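4.2 Where people put the coffee table

I went into this part of the study thinking size would decide everything. We had 109 floor sketches from renters in Perus, and I figured the smaller the living room, the closer the table would sit to the sofa. Nope! What mattered most was which way people walked to the window.
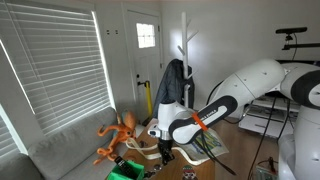 So how far from the sofa did people want their table? Close enough to set down a cup without getting up, and most of them picked the spot by sitting and reaching.

Mirko Sala did the second round of visits and found that 11 households had moved the table after we first met them (one of them twice, bless them). Renters with kids tended to push it toward a wall in the evening – then drag it back for breakfast.

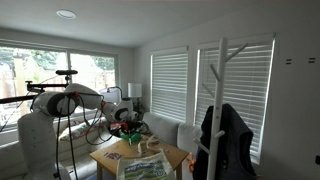 Figure 6. Living room with a small light wooden table. Photo: Loredana Vitale.

I'd be careful with the evening numbers, though. Natalina D'Amico coded those sketches alone, and 2 of them had no door marked, so we left both out of the walking-path counts in Section 4.3.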